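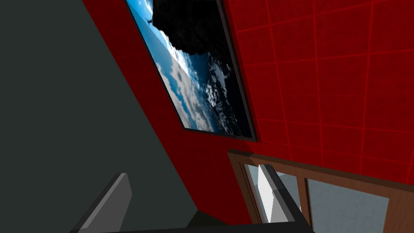

4.2 Contents claims after storm damage

Contents cover was the part of the survey where answers varied most. Policyholders in Whitcombe and Rarnell were asked what they had listed before the storm and what they were later asked to prove. Most had listed nothing. A sum insured, picked from a drop-down, and that was it. Wall items came up again and again in the free-text answers - a large framed seascape on a red wall, say, as in Figure 3, is the sort of thing people remember owning but have no receipt for, no size, no maker. Assessors then have to put a price on it from memory and whatever snapshot the household can find. Carpets and white goods were easier. Serial numbers, mostly, or a bank statement.

Figure 3. Interior view, rendered, with framed picture.

Of the 3496 claims in the sample, those with any kind of dated inventory were settled sooner than those without, in both towns and for every size band. We don't claim the inventory is the cause. People who keep lists may also be people who ring back promptly, keep their emails and know what their excess is. The data we had from Billey did not let us seperate the two. Call logs would help, were not available at time of writing.

4.3 Excess and small losses

Both insurers in the study set the standard excess at 1000 for storm. Pavex applies it per event, Billey per claim, and this matters more than it sounds. A household with roof damage in the first storm and a ceiling down in the second paid twice under one wording and, depending on the gap between the two, once under the other. Few respondents knew which they had. Several found out from the settlement letter.

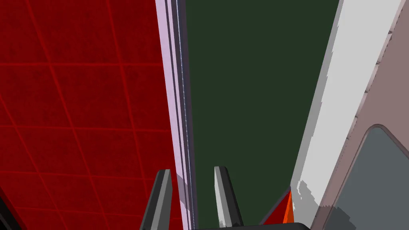 Losses just above the excess were under-reported, as far as we can tell. The distribution has a dip straight after the threshold and then recovers, which fits with people deciding it isn't worth the bother or the effect on renewal. Interviews back this up - "not worth the phone call" or similar wording was common. Fences, sheds, guttering. Water stains left and painted over in September when the weather dried up.

4.4 Temporary repairs

Make-safe work is covered under both policies but the limits differ and the wording is poor. Pavex pays up to 1000 for emergency work without prior approval. Billey asks for approval first, by phone, and on the night of the storm the line was not answered for long stretches. Households in Rarnell went ahead anyway and paid for sheeting and boards themselves. Some of that was refunded later and some was not, and we could find no pattern in which. Photographs taken before the work seemed to help. Invoices with no adress of the property on them caused trouble.
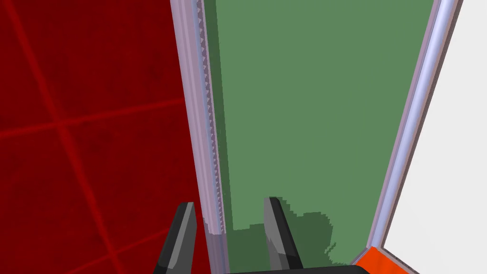 Timing also matters for the secondary damage. Where the roof was covered within a day, the contents part of the claim was small or absent. Where it was left longer, ceilings and floors followed, then mould, and the dispute moved on to whether the owner had taken reasonable steps. Neither policy defines reasonable. One leaflet from Pavex says "promptly", the policy itself does not use the word.

4.5 Limits of the data

Two towns, two insurers, one season. Renters under-represented, and holiday lets left out altogether. Claim values are as settled, so anything withdrawn before assessment is missing from all tables. Valuations of household items were taken as given by the assessor and not checked against sale prices. A follow-up with Whitcombe households is planned, see section 6.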